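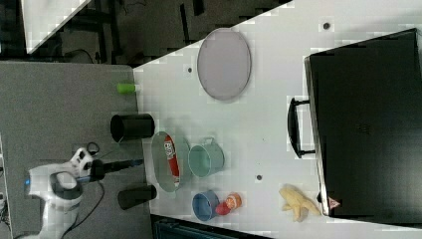
Who gets to decide that a robot cell is ready to run? The person whose hands will be near it, and they decide with a written list in front of them.

OK, that's my whole talk, so if you need coffee, go now! (Pause. Somebody usually laughs.)

Hi, I'm Zeeshan Usmani. I look after the tabletop arms at Durkholm, and for the last while I've been the guy who writes the house rules for them. We had 429 sessions to look back on when I started, and I read the notes from every one. My eyes still hurt. 246 of those sessions had at least one stop somebody wrote down, and most of the notes said something like "stopped, fixed it, went on." Fixed what? I have no idea, and the person who wrote it had no idea either when I asked.

So, rule one. If you stop the arm, you write down why before you start it again. One line is plenty. I don't care about spelling.

Rule two is reach. Before the arm gets power, look at everywhere it can go, including the places you never plan to send it. People look at the objects, because the objects are the fun part – trays, bowls, a pail, toys – and they forget the big stuff sitting at the far end of the table. Cases count. Chairs count. Your coffee counts, Galla team, I love you but it does.

Rule three, cables. Follow each one with your finger, arm off, from the base to wherever it ends. Then move the arm slowly through its widest motion and watch the cable instead of the gripper. This is really hard to do! Your eyes want the gripper. Get a second person if you can.

(Grirno story here if time is OK. Keep it short, last time I went on forever.)

Rule four, the layout sheet. We write down what's on the table and which way up it is. A pail on its side is a very different job from a pail standing up, and a cup on its side can roll. If the sheet says "cup" and that's all, two people will set up two different tables and then argue over the results for an afternoon. Ask me how I know.

Rule five, lights. Learn what the indicator on your own arm means, from the manual for that model. Don't guess from the color, and don't carry it over from the last arm you used.

The Farooqui group asked me if all this slows things down. Sure, a bit. The check takes us 20 minutes on a new table, and less when only the objects change. I'm fine with that.

Copies of the list are by the door, please take one and scribble on it. Questions?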